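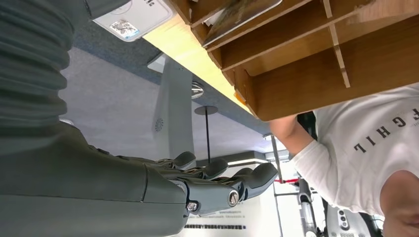

Room Detectives: Shelves, Squares and Speckled Carpet
By Hwa-young Myung
Mar 28, 2025

Have you ever looked, really looked, at a plain old room? There's science hiding all over the place! Grab a pencil and let's start with the furniture.

Wood grain

Run your finger along a wooden shelf and look for the wavy lines. Those lines are called the grain. A tree grows a new layer of wood under its bark, usually once a year, and when you slice a trunk the long way, the layers show up as stripes and swirls. (Some furniture has a wood pattern printed on it instead. If the same swirl keeps coming back, you may have caught a copycat!)

Uprights

A long shelf loaded with books wants to sag in the middle. Gravity pulls on every single book, all day and all night. An upright divider holds up the board above it and passes the weight down to the board below. Try it yourself with a strip of cardboard and two cups. Put coins on the strip until it droops, then slide a third cup under the middle. My helper Min-kyu Ham got 109 coins onto his before it slid off the cups, and we were picking them up for ages.

Square codes

You know those black and white squares you find on tickets and labels? They're QR codes, and QR stands for "quick response." The little squares are a kind of writing that cameras can read. The simplest codes can still work with up to 7 percent of the pattern damaged, so a small scratch doesn't always spoil them! 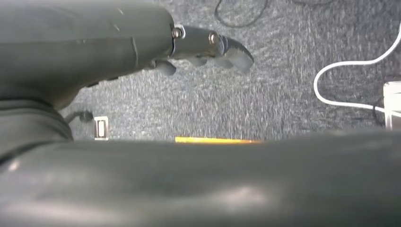 Down on the floor

Now get on your hands and knees. Low-pile carpet has short fibers, so chairs roll over it easily and crumbs don't sink far. A mix of light and dark fibers is great at hiding dust, too.

Spotted a cable? Inside most of them is metal, often copper, which carries electricity or signals. The stretchy coat outside is there to keep the electricity in. A gentle curve is fine for a cable, but a sharp bend can crack the wires, so please don't fold or tug it.

Your turn! Draw five things from your own floor and write one question next to each.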